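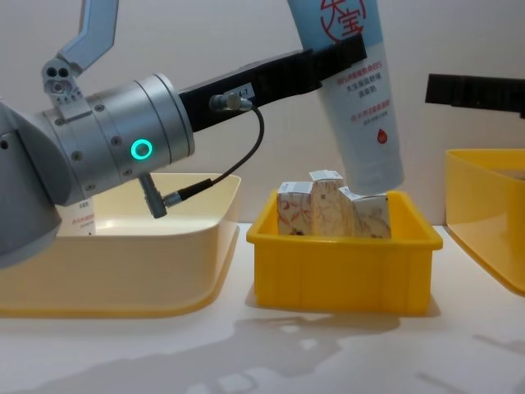
Unit 6: Looking after the Bemham sorting cell

You will spend most of this unit on the two-arm cell at the end of the lab, which the department calls Bemham and which everybody else calls several things, depending on the day. Its job is dull. It moves small retail goods between bins, and it does this well when it has been looked after and badly when it hasn't. Nearly everything you will fix on it sits between the wrist and the fingertip. Look at the black cable that plugs into the finger, loops down and back, and ends at a right-angled gray plug below the wrist. Half of this handout is about that cable. The arm can hold a squeeze tube upside down over a carton all afternoon without complaint, but a plug that has backed out by the width of a fingernail will stop the whole cell and report a fault in something else entirely.

Before you touch anything

Put the cell in service mode at the pendant, then press the stop on the Vudby cabinet. Both. Service mode alone leaves the finger drives live, and the fingers don't know the difference between a carton and a thumb. Take out whatever the gripper is holding before you cut power, or it will take itself out.

The indicator on the wrist is useful, but it is not a safety device. Last year's lab reports contain the phrase "the light looked fine" more often than I would like.

Cable check (every session)

Follow the cable by hand from the finger connector to the wrist plug. Feel for flat spots and stiff sections. Push each end home, then tug gently. Gently means you could do it to a cat.

Check the loop with the wrist turned to both ends of its travel. It should hang free at each end and never pull straight. If it pulls straight, the slack has crept the wrong way through the clip. Open the clip, feed some back, close it. Do not add a cable tie. The cell came to us wearing 16 cable ties – we are still finding the ends.

Finger check (every session)

Wipe the gripping faces with a dry cloth. Glue from carton flaps builds up there and the fingers start letting go late, so that a carton lands leaning and the next one lands on top of it.

Close the fingers on the Niltetti gauge block and write down the count on the pendant. A healthy pair reads 1,041. Anything within 6 either way is fine. Outside that, clean and repeat. If it still reads off, check the finger bolts before you blame the encoder. It is hardly ever the encoder, which is a pity, as there is a spare one in the drawer.

Bins and trays

The bins have no fixture. They stand on the table where somebody put them, and the program believes they are where it was told they are. Line them up against the Salminen template, then lift the template off. Leaving it in place has been tried.

Run the empty pass at low speed with both arms, and watch the fingertips as they come over each rim. Then run it again with goods. Soft packs need the lower grip setting; cartons do not much care.

The log

The cell had done 797 hours when these notes were revised, 3/30/22, and the log covers fewer of those than it should. In February there is a page reading only "fixed it." Write what you found, what you changed, the gauge count before and after, and which arm. "The left one" depends on where you were standing, so use the number on the base.

For next session: read the pendant manual, sections on service mode and homing, and bring your own cloth.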